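Visit to the Ekow lab, September

Our group of six went to see the simulation side of the Agbeko project. I had read their report before, but I wanted to see how they work every day. We arrived at 9:30 and Laurinda Lobo met us at the door with visitor cards.

The lab is on the second floor, above the machine hall of Suvetti, and you hear the hall through the floor all morning. Laurinda gave the first talk. Her question is simple to say: if a policy for a gripper is trained only in simulation, how much must the background change before it works with a new background too? They train with 134 backgrounds - floors, tables, gardens, carpets - and the light is changed separately from the ground. The test set has 1580 episodes, all with backgrounds that were kept out of training.

Vichien Kamolrat then showed us the renderer, which they call Drinano. He opened many wrist views on the big screen and let us choose which ones to look at longer. I asked for outdoor ones, as we have trouble with them at home. A stone path in a lawn is difficult for our own network, which likes to take the border of a stone for the border of an object.

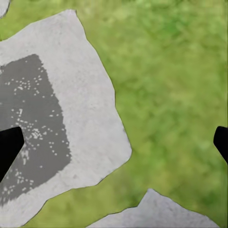
Simulated wrist view with open gripper fingers, stepping stones in grass.

Vichien said that dark areas on pale ground, like the speckled one at the left finger, gave them more errors than the grass did. They found this only after they sorted the failures by hand, 3113 of them over the whole study. When they varied shadows and ground texture independently, the failures of this type went down by more than half. I would like to see the same numbers on a physical arm. Laurinda said this part is planned but she did not want to promise a month.

After lunch we had one hour for questions. Most of them were about rendering time, and the answer was that the nights are long enough. I have four pages of notes and will share them with who is interested. The slides will come by mail from Laurinda.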